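Resstead vehicle key and overnight parking check
Nordahl Road compound, completed by So-ying Chang on Tuesday, February 24, 2026

Two cars left the compound in January without their owners. Both keys had been hanging in the office. The insurer has asked for this list each month until further notice.

1. Main gate closes fully and locks. YES
Comment: Drags on the left hinge. Lift it as you push.

2. Barrier arm drops behind each vehicle. NO
Comment: Stays up long enough for a second car to follow through. Reported to Treltireck, waiting for a visit.

3. Perimeter fence free of cuts and gaps. YES
Comment: Old repair behind bay 3 still tight. Brambles need cutting back so the bottom wire can be seen.

4. Lighting works in all rows. NO
Comment: 4 lamps out, all on the canal side. Same row the hatchback was taken from.

5. Key safe locked when the office is empty. YES
Comment: Code changed after the second theft. It was still written on the wall planner and has been rubbed out.

6. Keys signed in and out by name. PARTLY
Comment: Two entries say only "yard". That does not count as a name.

7. Spare keys kept apart from main keys. NO
Comment: Same hook, same tag. A second cabinet is on order, 400 including fitting.

8. Keyless fobs stored in signal-blocking pouches. YES
Comment: Three pouches have split seams and should be thrown out.

9. Steering locks fitted to vehicles staying over a weekend. PARTLY
Comment: Fitted on the front row only – there are not enough for the rest.

10. Vehicle moves logged with mileage. YES
Comment: The grey estate was logged out at 2,092 miles and back in with no figure.
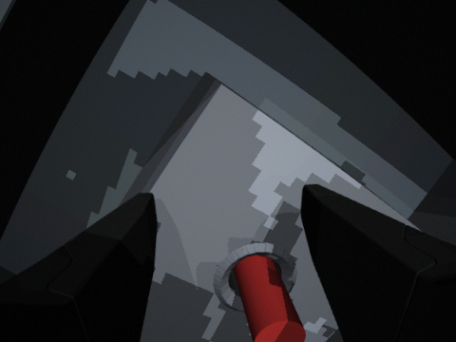
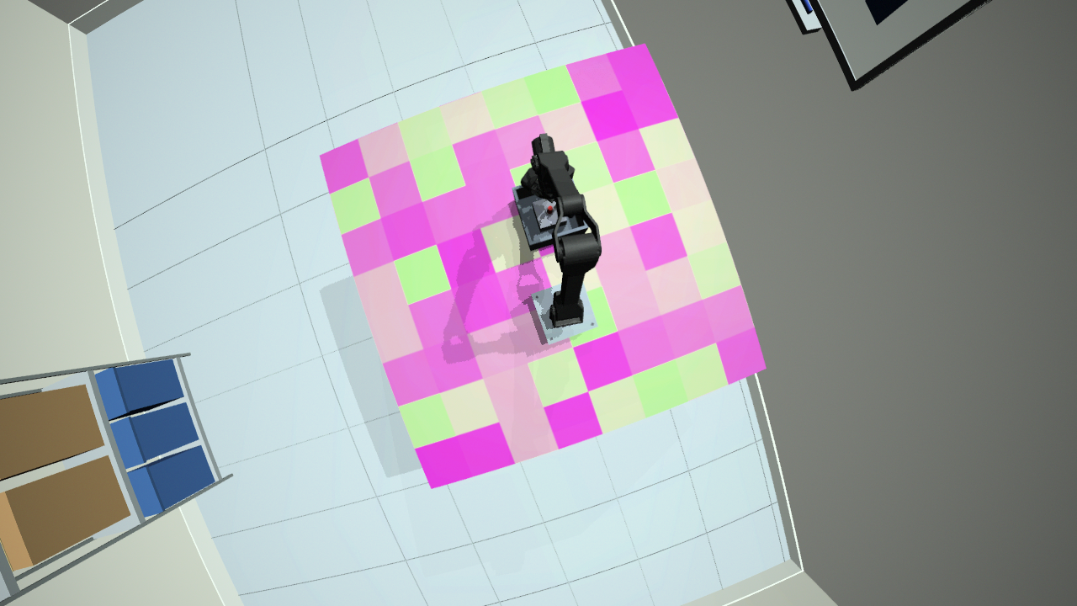
11. Bay plan matches the vehicles on the ground. NO
Comment: Bujar Kovačević walked the rows with the plan and found a van in the wrong bay. It had been moved for a delivery and the plan was left as it was. The colours on the plan also need sorting out. Customer cars and trade cars are both marked in pink at present, one a shade darker than the other, and like the magenta and softer pink squares on the patchwork mat they sit too close together to be read in a hurry. Use blue for trade from now on and leave customer cars as they are.

12. Visitors' cars kept out of the compound. YES
Comment: One sales rep was asked to move and did.

13. Police reference numbers on file for both thefts. YES
Comment: Copies are in the red folder. Nanna Ketilsson has the originals.

Items 2 and 4 to be rechecked before the next list is done. Item 7 stays open until the cabinet is on the wall.

Comments

Grethe Norðdahl
Item 6 – the two "yard" entries were mine. I have put my name against them.

Bujar
Can we have the brambles done at the same time as the lamps? You need the ladder space on that side anyway.

Nanna Ketilsson
Fine by me. Treltireck have confirmed they will look at the barrier and will ring the office first.

Resstead Vehicle Storage | Contact the office | © 2026 Resstead | Back to top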